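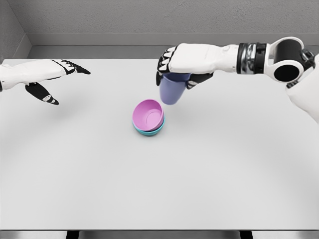
Plirndale picnic blanket, large

I've been selling these from my little shop for 4 summers now and it's still the one I grab for myself! Meinir Morris weaves them up at the Bullik mill, and she's finally talked me into stocking the mustard check (I was wrong, it's lovely).

It's pure wool on top with a waxed cotton back, so damp grass won't bother you. Mine has been to the beach, two festivals and a very muddy christening, and it shakes out fine.

Size: 180 x 150 cm
Weight: 975 g
Colours: moss, slate, mustard check
Price: £116, leather carry strap included

Sponge the back clean and please, please don't tumble dry it. I did that to my first one and it came out fit for a doll's house.

Moss is sold out until the next batch lands on 16th July. Drop me a line if you'd like one put by – Catriona Dunbar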